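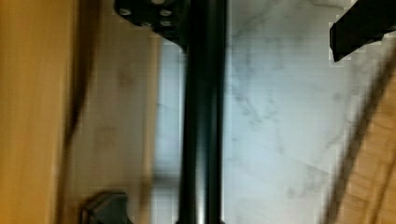 **Is the Grumness to Sendby path open all the way through yet?**

Nearly. You can walk it end to end apart from the low stretch by Erkeck Mill, where there's still a diversion up the lane until the new boards go down in March.

So, that's the big news first, and the rest of this is me filling in the gaps for the Pramanik Fund, as of 18th November. Sorry it's a bit longer than the last one, but a lot has happened and some of it is good!

When I wrote the bid I said the path was 10 miles and that most of it was in decent order. The first part was right. The second was me being hopeful after walking it in a dry May, when everything looks lovely and the nettles haven't got going. Once I'd gone along it again with a notebook (and a stick, and worse boots than I should have had) I came back with a list of 30 stiles and gates that needed something doing. For some of them that meant a new step or a squirt of oil. The one behind the chapel at Grumness came away in my hand.

We've now fixed every stile on the Grumness side and all the gates as far as the old railway bridge. The farmer there wanted a kissing gate in place of the stile, which I hadn't budgeted for, but he offered to dig the holes himself and it has made a huge difference - I've already met a couple with a very elderly spaniel who hadn't been able to get past that field for years.

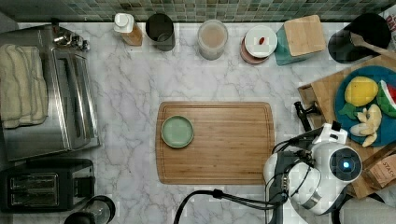 The Sendby side has been slower going. The ground is clay, and from the end of September it was like walking through cake mix, so we've left the last few posts until it firms up. I'd sooner they went in late than went in crooked. The timber is bought and paid for and is stacked under a tarpaulin in the contractor's yard, so there's no risk of the price going up on us.

## Waymarks

These are done, and I'm very pleased with them. We stuck with the plain green discs and a yellow arrow. There was a suggestion at the parish meeting that we should have a heron on them, and then a counter-suggestion of an otter, and it got a bit heated, so arrows it is.

I did make one mistake. At the fork above Erkeck I put the arrow on the wrong face of the post, and anyone coming from Sendby was sent very confidently into a slurry yard. It was up for nine days. I've moved it and taken a cake round to the farm.

## Money

Spending so far comes to £1,170, nearly all of it on timber, gate ironwork and the contractor's time. The discs were cheaper than I'd guessed. The gravel was dearer, mainly the delivery, as the big lorry won't fit down Mill Lane and they had to bring it in two smaller loads. Receipts are in the envelope that goes with this, clipped together by month. There's one missing for a box of coach screws and I'm chasing the shop for a copy.
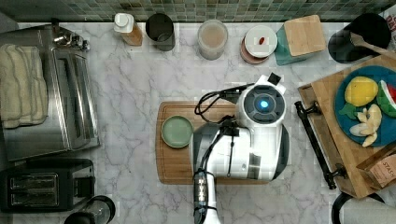 **Will the printed map be ready for spring?**

It should be back from the printer in early March, as long as the Erkeck section is settled by then and I don't have to redraw the diversion.

We're having 300 printed to begin with. I know the bid said more, but the printer can run off extra quite quickly and I'd hate to be left with boxes of them if a route number changes. They'll go in the shop at Grumness, the café and the station at Sendby, and wherever else will have them. The draft has been round a few people who know the path well, and the comments were mostly about spelling the names of fields, which I gather has been argued over since before I was born. I've gone with what's on the tithe map and will take the blame.

The one thing I'd still like on it is a sensible note about cattle. The present wording makes it sound as if you're heading off to be trampled, so I'm having another go.

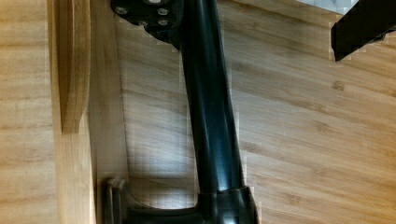 I also want to get the bus times right. The Sendby bus only comes back twice in the afternoon, and if you miss the later one it's a long wait and then a taxi. At the moment I've put in the stop names and left out the times altogether, with a line telling people to check before they set off. If you think that's a cop-out, do say.

## What's left

- Boards and handrail at Erkeck Mill
- Last posts on the Sendby side
- Map to the printer, once the cattle note is sorted
- A second cut of the brambles by the railway bridge, which have taken no notice of the first

There's one thing I need from you. The mill owner has asked whether the handrail could be on the river side only, so that he can still get his mower along the bank. I'm happy with that, but the bid says both sides, so could you let me know in writing that you're all right with the change? The contractor would like to order the rail before Christmas.

I'll write again when the boards are down.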